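Automation at Clusent: Cup Handling, Two-Arm Station
Gallery | Posted May 8, 2024

Clusent packs drinkware for catering firms. Until last year every cup was picked, turned and sleeved by hand, with six people on a shift. The station built with Fletarero now takes over the turning step. The staff count is unchanged, but the work is different: less reaching, more checking, and a new set of faults to learn.

Hanna Wilczyńska runs the packing floor. Her team has trained for 24 hours each on stopping, clearing and restarting the cell. Two of them can now edit a motion path without calling the supplier. Jarosław Wilczyńska keeps the fault log, which stood at nine open entries when this page went up. Most concern grip force on thin-walled cups.

Sleeving is still manual. Operators asked for it to stay that way until the reject rate settles – the arms are slower on odd sizes, and a person clears a bad stack faster. Job rotation between sleeving and cell duty starts in July.
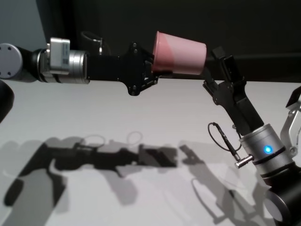
Both arms at a pink cup, held on its side above the table. Blue light on at the right wrist.

Next gallery: carton line, Sornamard site.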